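The maple board, finally
03/03/2019

I have been promising to write about the maple board since January, and Milagros has asked me twice now whether I made it up, so let me get to it while the coffee is still warm and the house is quiet.

It started with a pile of offcuts from Pavliuk, the little lumber place out past the feed store, where they sell the short pieces by the armful if you catch the right person at the counter. I caught Orest, who was in a generous mood, and I came home with more maple than I had any plan for. Most of it was plain and pale, the kind of wood you'd walk right by. But one wide plank had all this swirl running through it, and I knew before I got it into the trunk that it was going to be the big piece in something, and that I wasn't going to cut it down one inch more than I had to.

So I glued up a board. I'd love to tell you it had a purpose from the beginning (cheese? bread? a thing to put hot pots on?) but I just wanted to see those planks next to each other. I laid them out on the floor every which way for most of an evening, stepping over them to get to the kitchen, before I settled on keeping the swirly one along the front. Then glue, and every clamp I own plus 2 I borrowed from Ohemaa, and then the waiting, which I'm terrible at. I went out to look at it before bed and again in my slippers at some silly hour, as if it was going to do something.

Sanding took forever. I went through the coarse paper quickly and then slowed way down, because maple shows every scratch you leave in it, and it will wait until you've put everything away to show you. I finished by hand up to 1000, which Vasilis says is ridiculous for a board, and he's probably right, but oh, it feels nice! You want to pet it.

Then I left the finish off for a while, because I couldn't decide. Oil would warm it up and bring out the brown streaks, and I do love that, but I was attached to the pale honey color and didn't want it going orange on me. I still haven't made up my mind, to be truthful. If any of you have used a wax on maple and liked it a year later, please write and tell me what kind.

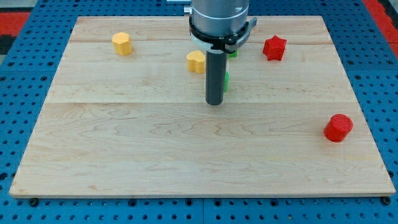

The other thing I keep going back and forth on is the edges. I left them square, and the front one came out so clean that I haven't had the heart to take a router to it, though a little roundover would be kinder on the hands when you pick it up. Győző thinks I should leave them alone. He also thinks I should have put feet on the underside, and I may do that, little rubber ones, so there's room to get your fingers under.

Next up is a smaller one from what's left of the pile, maybe with a strip of walnut if I can find a piece that isn't priced like jewelry. And Ohemaa, I do have your clamps. They're by the back door, and I'll bring them when I come for the eggs.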